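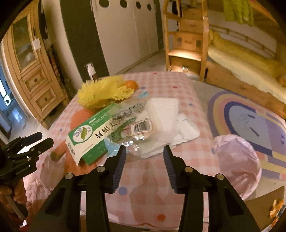

Suron 300 – Durchlauf-Metalldetektor für Fleischzuschnitte und Hackfleisch

Artikelgruppe: Fremdkörperdetektion
Hersteller: Clulladham
Lieferstatus: auf Anfrage
Stand der Angaben: 16. August 2022

Der Suron 300 prüft lose und verpackte Fleischware auf metallische Verunreinigungen. Das Gerät wird in Zerlege- und Verarbeitungsbetrieben zwischen Wolf und Abfüllung oder am Linienende vor der Etikettierung eingesetzt. Erfasst werden Eisen, Nichteisenmetalle und austenitische Edelstähle. Knochensplitter, Glas und Kunststoff werden nicht erkannt.

Technische Daten
Durchlassbreite: 300 mm
Durchlasshöhe: 200 mm
Maximale Stückzahl pro Stunde: 3.000
Leergewicht: 122 kg
Gehäuse: Edelstahl, geschliffen
Förderband: Polyurethan, blau, werkzeuglos abnehmbar
Ausschleusung: Druckluftstoß oder Pusher, abschließbarer Auffangbehälter

Produkteffekt
Frisches Fleisch leitet durch Salz- und Wassergehalt elektrisch und erzeugt ein Eigensignal. Der Suron 300 kompensiert dieses Signal über zwei Prüffrequenzen. Für gefrorene und gekühlte Ware sind getrennte Produktprogramme anzulegen. Teilweise aufgetaute Ware führt zu erhöhten Fehlauslösungen und sollte gesondert geprüft werden.

Dokumentation
Jede Ausschleusung wird mit Uhrzeit, Programmnummer und Signalstärke gespeichert. Der Export erfolgt über USB oder Netzwerk. Prüfkörpertests lassen sich je Schicht erzwingen – ohne bestätigten Test bleibt das Band stehen.

Reinigung
Niederdruckreinigung mit alkalischen Schaummitteln ist zulässig. Der Strahl darf nicht direkt auf die Spulenöffnung gerichtet werden. Band vor der Reinigung entspannen.

Zubehör
Prüfkörpersatz Priston (Fe, NE, VA)
Rollenbahn Auslauf, gerade
Signalsäule mit Hupe
Schnittstellenmodul für Waagen der Baureihe Nakamura

Hinweis: Das Schnittstellenmodul ist ab Dezember nur noch in der Netzwerkausführung lieferbar. Serielle Module werden weiterhin instand gesetzt.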